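White with a dark grid for a kitchen table, will I regret it?

Olga Casado
Tuesday, January 11, 2022

Hi all, long-time reader, first post. We moved to a rental in Altby and the kitchen is tiny and dark, with one window that looks straight at the neighbor's fence. The table takes up most of the room, so whatever goes on it is pretty much the decor. I've fallen hard for the white-with-thin-dark-lines look, either a printed cloth or something hard with actual little squares and grout. My sister thinks it'll look like a bathroom. My husband says it'll look like math homework (he's not helping).

What I want to know from people who live with one: does it show every crumb? Does the pattern get tiring to look at? And is there any trick to getting a cloth like that to sit straight, because I had a gingham one years ago that was always a tiny bit crooked and it made me nuts at every single meal. We eat a lot of tomato sauce, in case that changes anything. Budget is $35 for a cloth, and I could go a bit higher if it's going to last.

itthorpe_2913

I've had grids on my table in one form or another since college and I still love them, so take this as coming from a fan! Crumbs: yes, you'll see toast crumbs, but you see those on any white surface, and the lines break it up enough that the place doesn't look filthy the minute somebody makes a sandwich. I find plain white much worse. Plain dark is worse than that, at least in my house, where flour gets everywhere.

On the bathroom question, your sister has a point if you pair it with chrome and white dishes. I'd go for colored plates. Yellow is my favorite on it, and a pale blue-green looks good too, and then some fruit out on the table does the rest. Strong solid colors really pop against the lines. Patterned plates are a mess, I tried, everything fights.
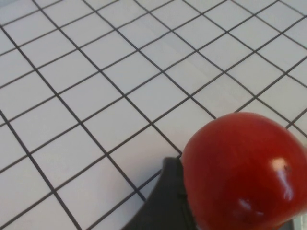
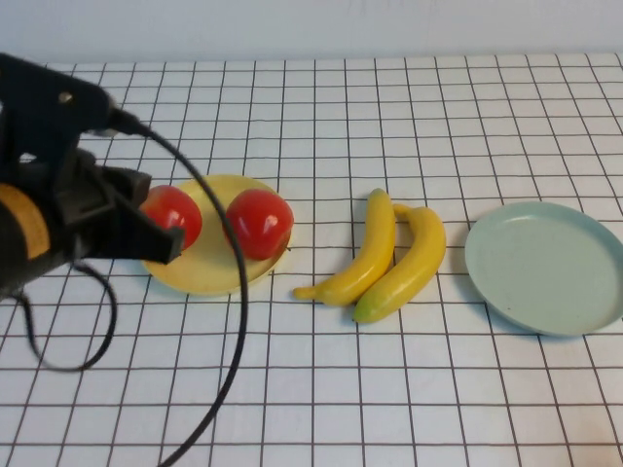
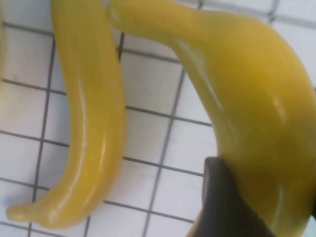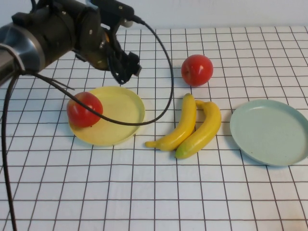 Dark lines on white in all four. Second one has the two plate colors I mean.

The other thing is line thickness. Get thin lines. A thick black line in a small room shouts at you, and I returned one for exactly that. Brown or dark gray is softer than black if you can find it, especially with wood chairs.

For crookedness, don't line it up with the table edge! Old tables are hardly ever square. Stand where you normally walk in, pick one line that runs the long way, and get that one parallel to the side of the table you see first. Smooth outward from there and let the far side be whatever it wants to be. Clips under the edge help a lot, mine came from a camping store. Or turn the cloth so the lines run diagonally and then there's nothing to compare them to. I did that for a whole summer starting in June and quite liked it, although the corners hang down in points and my cat considered them an invitation.

Tomato sauce: cold water first, dish soap, let it sit 15 minutes, then wash. Never put it in the dryer until you're sure the stain is gone. I've lost two cloths that way and I knew better both times.

hover_and_out

wipe clean vinyl. done. mine was cheaper than your budget and it's had curry on it

Ní Bhriain

I'd think hard before going with real grout on a table you eat at. We had a tiled one when the kids were small and the top was lovely, but the grout drank up everything. Sealing it helped for a while and then you had to do it over again. Also a wine glass will find the low spot between two tiles, every time, and writing on it is hopeless without a magazine under the paper.

Vinyl is fine, I agree with the person above, but it holds the fold creases forever. Lay it face down somewhere warm overnight before you use it, or roll it around a tube if the shop has one to spare. I wouldn't iron it, whatever the package says.

As for getting tired of the pattern, I stopped noticing ours within a couple of weeks. Math homework did get done on it, so tell your husband he's right.

Olga Casado

Thank you! Going with a cloth, thin brown lines if I can find them. The dryer warning came one day late for a different tablecloth, sadly.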